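Support > Bedding > Bellura Bamboo Mat > Set-up and care

By Yi-chun Hsu, updated March
4 min read

3. Fitting the mat to the bed

Read section 2 (Airing the mat) first. A new mat should hang or lie open overnight before it goes on a bed.

These steps are for the Bellura tile mat in all widths. For the rolled cane mat, go to section 6.

3.1 Prepare the bed

1. Take off blankets, pillows and any electric pad. Do not use the mat over an electric pad, even one that is switched off.

2. Put on a fitted sheet and pull it tight. Cotton or a cotton blend works best. Satin and other slick sheets let the mat creep toward the foot of the bed.

3. Run your hand over the sheet and smooth out any folds. A fold under the tiles will strain the cords.

Note: If you use a mattress topper thicker than your hand, put it away for the season. The tiles need firm support underneath.

3.2 Lay the mat

1. Set the folded mat at the head of the bed with the cloth border facing down.

2. Unfold one panel at a time toward the foot. Lift each panel as you go. Dragging it can snag the sheet.

3. Check that the smooth side of the tiles faces up. The side with visible cord knots goes against the sheet.

4. Center the mat. Some sheet should show along the edges. If the mat hangs over the side of the mattress, it is too wide for your bed and the outer rows will break when someone sits there.

5. Press down on the middle and work outward with flat hands until the tiles sit level. 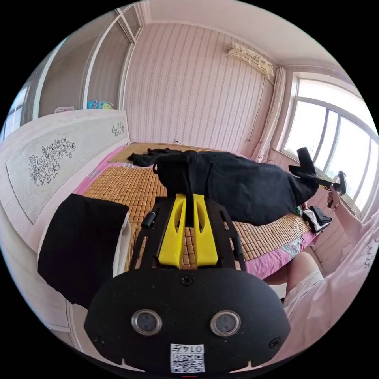
Tan bamboo tile mat over a pink sheet.

6. If your mat came with corner straps, pass each strap under the mattress and hook it to the strap on the other side. Leave enough slack to slide two fingers under it.

Caution: Do not stand, kneel or jump on the mat. Weight on a small area can crack a tile, and a cracked tile has sharp edges.

3.3 First week of use

1. Wipe the mat each morning with a damp, wrung-out cloth, then with a dry one. Wipe along the rows.

2. Leave the bed unmade for 35 minutes after wiping so the cords can dry.

3. Look over the cords at the folds. A little fuzz is normal. If a cord has frayed through, stop using the mat and see section 5 for the repair kit (part 2067).

Note: A grassy smell is common for the first few nights and fades with airing. A sour or musty smell means the mat was put away damp. Clean it as described in 4.2.

Caution: Long hair can catch between tiles. Tie it back, or lay a thin pillowcase over the top rows.

3.4 If the mat does not lie flat

Raised ridge across the middle: the mat was folded against the hinge rows. Fold it the other way, leave it for an hour and lay it again.

Corners lifting: loosen the straps by one notch.

Clicking when you turn over: tiles are rubbing on a fold in the sheet. Repeat 3.1, step 3.

Continue to section 4, Cleaning and storage.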